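Druvden test apartment, bedroom cell
Safety inspection after stoppage, mobile arm unit "Mateos"
Date: Oct 6, 2019
Inspector: Hülya Ekinci
Present: Edin Spahić (operator), Tarık Işık (maintenance)
Reason for inspection: gripper failed to release during the cable pickup task. Operator used the stop button. No injuries. One lamp, written off.

Marks: OK / FIX / STOP (unit stays off until cleared)

1. Stop button on base
OK. Works on the first press. Edin reports he pressed it 16 times, which did no harm.

2. Handheld stop
FIX. Works, but was in a desk drawer in the next room when it was wanted. It belongs on the operator. Lanyard ordered. The last lanyard was also ordered.

3. Gripper release on command
STOP. Fingers closed on the lamp cord and stayed closed through two release commands. Tarık opened them by hand with the power off. The log shows both commands received and politely acknowledged.

4. Grip force limit
STOP. Limit on the label is 82. Limit in the settings file is 1000. Selim Oral believes this was a temporary value from March. Put it back, and have someone other than the person who typed it check it.

5. Finger surfaces
FIX. Scuffed along the edges, surface rough. Still serviceable, but a cord can snag there. Replace the pair together, please. The one-new-one-old arrangement was tried at Nargate and they are still talking about it.

6. Wrist camera
OK. Lens clean, bracket tight.

7. Arm speed near furniture
OK. Slow mode comes on as it should. The lamp was pulled over very slowly.

8. Floor and walkway
OK. Clear at time of inspection. Keep-out tape has been down since the rug was removed, and so far people have mostly walked around it.

9. Service hours
FIX. Gripper service is due at 4000 hours. The hour counter was reset with the last software update, so it now believes it is a new machine. Tarık to work out the real number from the paper log, if Anastasia Dimitriou can find the paper log.

10. Task setup, nightstand
FIX. Lamp cord and target cable were on the same tabletop, and the unit was told to pick up "the cable." It picked one. Until the Flidora software can tell them apart, only the target cable and its adapter go on top. Both must lie fully on the surface with nothing trailing over the edge. 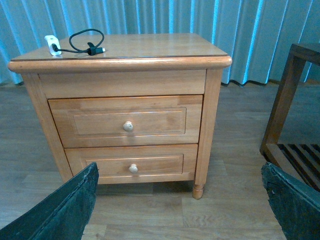

Item 10: nightstand with charging cable and white adapter, seen from the wrist camera.

11. Operator briefing
FIX. Edin has been briefed. Selim has signed the sheet for the briefing but could not say where the handheld stop is kept. See item 2.

Result: unit NOT cleared. Items 3 and 4 to be closed before power goes back on. The rest can be closed before the next cable run.

Comment from operator: I would like it noted that I liked that lamp.
Noted. H.E.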